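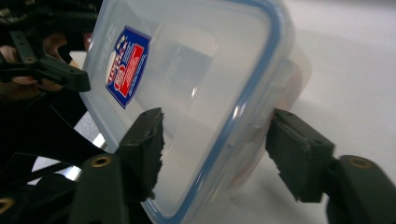 Clear lids give wrist cameras trouble, and the Gistitz group in Plavudbridge has a result on it. Povilas Jaunzems trained two policies on the same 450 hand-held gripper demonstrations of handling food containers. One saw single frames; the other also got the last five. Over 184 trials with containers kept out of training, the second missed the rim far less often. Glare was still the main cause of failure. The write-up is due in May.

Recent items
Tejada arm: new wrist mount
Liltport workshop notes

Comments (2)
marl_k: Were the lids all the same size?
Desk 5: Did they try it with the lights dimmed? We get fewer misses that way.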